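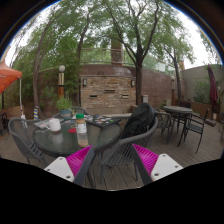

Answers by Sajib Khan, Lultari product support

Can the Stoltero hand-held gripper be used outdoors?
Yes, in dry weather. Patios and decking are suitable.
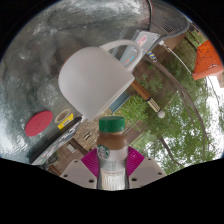 Magenta ribbed pads against a drinks bottle

Which pads are supplied?
One ribbed pair. Spares are part 423 and ship on Tuesday.

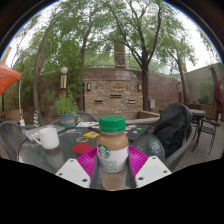 Bottle held upright above a glass-topped table

What is the widest object it will take?
76 mm. For glass or ceramic, set the stop to 63 mm first.

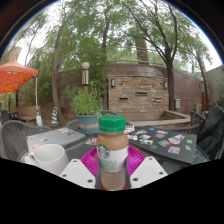
Objects wider than that need the Kavura jaw set, sold separately. Fitting takes 2 minutes with the key supplied.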